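Finishing a maple top – oil or water-based varnish?

Emasbridge Woodwork Forum > Finishing and Polishing

ivar_h
Good evening to all. I am making a desk top for my daughter and the sanding is finished now, up to 240 grit. The wood was sold to me as maple. I want to keep it as pale as possible, but I also like the figure in the wider band near one side and I would be sorry to lose it. My choice is between the Treltix water-based varnish in matt and a hard wax oil from Ketilsson. I have used only oil before, on oak. What do you advise?
Ívar Hedegaard
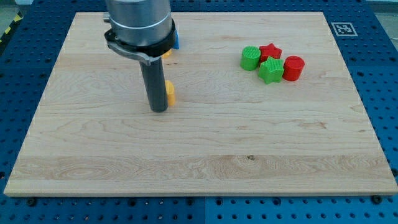

Fundis thinks the water-based one will look dead on maple, and that you will regret it by April. Oil brings the swirls forward, and a bit of yellow never hurt a desk. I have oiled every table in my house and would not change one of them.

ivar_h
Thank you, Fundis. The yellow is exactly my fear. My oak shelf became quite orange after two years, and it stands far from the window. The desk will stand directly under one.

planeandsimple
I don't agree with Fundis on this. Oak darkens by itself whatever you put on it, so the shelf is a poor comparison, but most oils will warm up maple from the first coat. If pale is the main wish, go water-based. Three thin coats, and wet the wood first with a damp cloth to raise the grain. Let it dry overnight, then a light pass with 320 by hand.

Fundis
Three coats of plastic, then. And when she puts a hot mug on it, you must sand the whole top again. With oil you repair one spot in ten minutes.

planeandsimple
A modern varnish will survive a mug. My kitchen table has had the same finish for 9 years, with two boys doing homework on it.

ivar_h
Please, both of you are helping me! The mug is a fair point – she is 7 and it will be more felt pens than tea, I think. Does felt pen come out of oil?

Fundis
Not easily, I admit that.

marrow_lane
You could put one coat of dewaxed blonde shellac under the varnish. It gives some life to the figure and the colour changes only a little. Try it on the underside first. And please finish both faces with the same number of coats, or the board may cup.

ivar_h
I did not know about the underside, I wanted to leave it bare. I will try the shellac there tomorrow, one half with and one half without, and the Treltix over both.

planeandsimple
Good plan. Give it a proper look in daylight before you decide – lamps make everything yellow.

Fundis
Do a strip of oil as well, while you are under there.

ivar_h
All right, one strip of oil also. I have a little left in the tin.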